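Software Engineer, Manipulation (Perception and Planning)
Vosano, Gristadcombe
Full time, permanent
Apply by Friday, August 3, 2018

Vosano writes the software that lets a robot arm put dishes into a rack and take them out again. Our parents have all asked when we're going to work on something harder. We would like to hire one more person who understands that this is already quite hard enough.

The job sits between two parts of our code. On one side is perception, which looks through a wrist camera and announces with great confidence where the cups are. On the other is the planner, Joshi, which believes everything perception says. Your work is to bring some healthy suspicion to that relationship.

Most of the input you'd be dealing with comes from a counter, a rack and whatever dishes the day's test list calls for. Cups on a plate next to a rack full of pegs is an ordinary Tuesday. The pegs all look alike, which is a gift to any matching algorithm that enjoys being wrong by exactly one row.

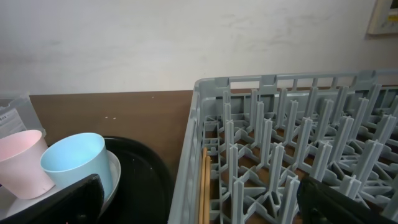
Do I need a background in robotics to apply?

A robotics background helps, but we don't require one. We've had good luck with people from game engines, surveying software and compilers. You do need to be comfortable with 3D geometry, and you should have at least once found a sign error in somebody else's rotation code, or failing that, your own.

What you'd do

Own the grasp proposal module. At present it suggests up to 200 candidate grasps per view and ranks them by a score that three of us can explain, each in a different way.

Cut our planning time. Joshi has a budget of 3000 milliseconds per motion and treats it as a target.

Improve pose estimates for clear and shiny dishes. Our depth data has strong opinions about solid cups and goes vague when it meets anything see-through.

Write replay tools. We keep logs of every run, and the current viewer was written over one weekend in February by someone who never expected to see it again. It has since become load-bearing.

Take a turn on the test bench. Everyone here does, including the people who joined to get away from hardware.

What we're looking for

Solid C++ and Python. We use C++ for anything that runs while the arm is moving and Python for anything that explains afterward what the arm did.

Experience with motion planning, computer vision or state estimation. One is fine. If you claim all three we'll ask about all three.

Working knowledge of Linux, version control and ROS, or a willingness to pick up ROS and keep your complaints specific.

The habit of writing tests before the demo. We have tried it the other way.

Clear written English. A good deal of our design work happens in long documents with longer comment threads.

A tabletop looks simple until you ask software to plan across it. A clear bowl has an edge that comes and goes with the lighting. A plate standing on its edge in a rack is a thin stripe from above, and the segmenter would often prefer to call it part of the rack. Anything white under a bright light turns into a glow with no useful outline. 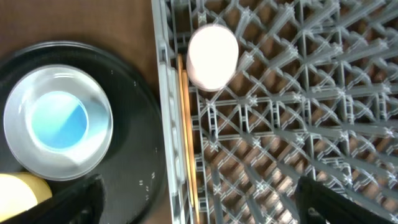

None of these is a research problem in the grand sense, and papers exist on every one of them. What's missing is a version that gives the same answer twice, runs inside the time budget and fails in a way the planner can understand. If that sounds dull, we'd rather you found out from this page than in your second month. If it sounds like a pleasant way to spend a year, please keep reading, there isn't much left.

What we offer

A salary in line with your experience, which we'll name in the first call so that neither side has to play the guessing game.

A relocation payment of $3000 if you're moving to Gristadcombe. Our second office, in Skudirholm, does the simulation work, and you'd visit it now and then. Bring a coat.

Health coverage, paid leave and a desk by a window or near the coffee, though we've never managed both.

Time with real hardware. You won't have to book the arm through a form. You will have to clean up after it.

How to apply

Send a resume and a short note, one page at most, about a bug that took you far too long to find. We read the note first. Code samples are welcome if you're free to share them, and links are fine.

The process is a phone call, a paid take-home task that should take 6 hours, and a day on site. The take-home uses one of our recorded logs, in which the planner does something silly. You tell us why. There are several correct answers, and we're still collecting them.

Write to the hiring desk at Vosano with "Manipulation" in the subject line. We reply to every application, usually within two weeks, and longer if the arm is having a bad one.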